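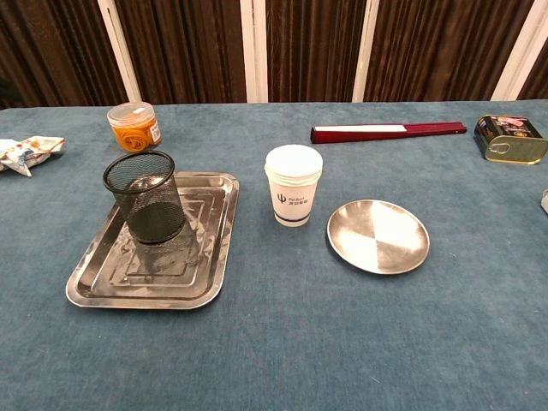

TICKET: Object reset before a run — which rule applies?
Oct 19, 2020 — posted by Vera bench support

Search tickets Go Advanced

Status: open, waiting on second bench
Priority: normal
Project: Gramero

Problem as reported
Two operators, two different resets. One puts the mesh pen holder on the steel tray, the other puts it on the felt. Both say they're following the setup sheet. They are, sort of. Sheet says "objects in start positions" and then never lists the start positions. Reviewer at Kudik bounced 8 runs over it and asked for one written rule.

Log

1. Pulled the setup sheet. Rev 3. The position page is missing from the PDF, looks like it dropped out when we merged the July edits. Old rev still has it but with the old object list so no use.

2. Checked whether a different start matters for review. Yes. If the holder begins on the tray that has to be in the run notes, otherwise the run reads as a bad reset. Holder on tray is allowed. Unlogged is not.

3. Front edge. Rule stays as is: keep the front third of the felt clear at reset, nothing parked there "for a second." Paper cups stay nested until the task calls for one. Stack goes on the felt, not on the plate.

4. Back row (jar, fan, tin) counts as background for tray tasks. Leave it alone during a run. If something back there gets bumped, finish the run and flag it, don't reach in and fix it with the arms live.

5. Second question came in on the same ticket: can the other arm be up over the table while one arm pours at the tray? Current wording is "idle arm in safe pose," with no picture and no definition, so people guess.
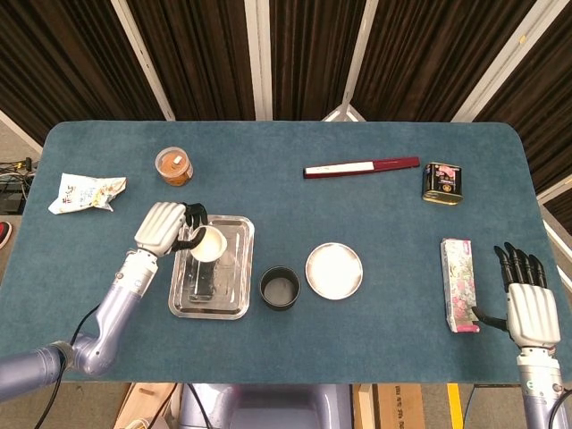

For now the idle hand stays on its own side and does not cross the tray while the pouring hand has a cup. Open hand is fine. Cables have to run clear of the tray before start, check both sides, and check again if you stop and restart. No real liquid in any pour task on this bench, that one is not up for debate.

6. Asked if we can drop arm speed for pours. Limit in the Vidal profile is 900 and shared with other tasks, so changing it there changes it evrywhere. Left it. Will make a copy of the profile if the second bench wants one.

7. Floor. Boxes and planks by the table legs are a trip problem, not a robot problem, but the walk-around covers both. Do it before power on. E-stop in reach of whoever is watching, and the watcher doesn't do the logging.

Workaround until rev 4
Take a still at reset, attach it to the run. Write down anything sitting on or in somthing else. 3 bounced resets in a row = stop and ask.

Still to do
— put position page back in sheet
— define safe pose, with picture
— re-review the bounced runs, some may be ok with a note added

Leaving this open till the second bench confirms.

Related tickets
Gripper left closed at end of run
Vidal profile: who can edit
Reset still missing from upload
Kudik review codes, short list
Walk-around checklist, wording change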